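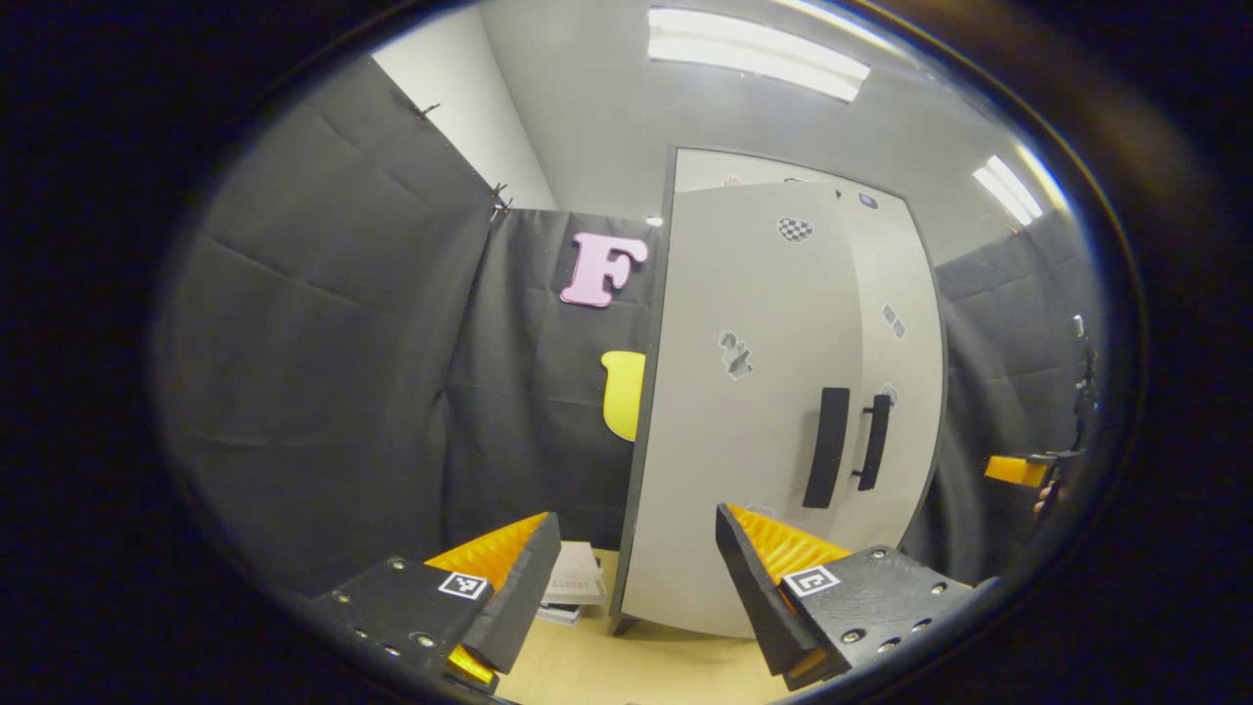
Beatrice thinks the white cabinet should go to Stondthorpe with the rest of the old furniture, and that anyone who wants stickers on a door can buy new ones. Noted. She does not have to find somewhere for the paper.

March, 4:40 pm. Cabinet doors, continued. Hinge screws backed out a quarter turn, then in again, which is how I spend my afternoons now.

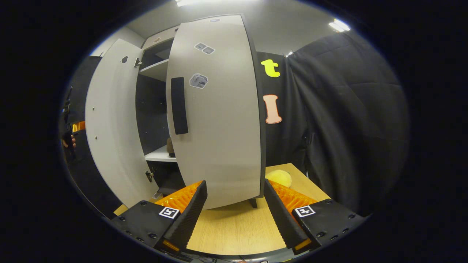 After that, the handles. Arūnas wants them level to the millimeter. I want them to stay on. Spare hinges from Drosis are 78 for the pair, so we are being patient with the old ones.

To do: felt pads, longer screws, ask Kidus where the good screwdriver went.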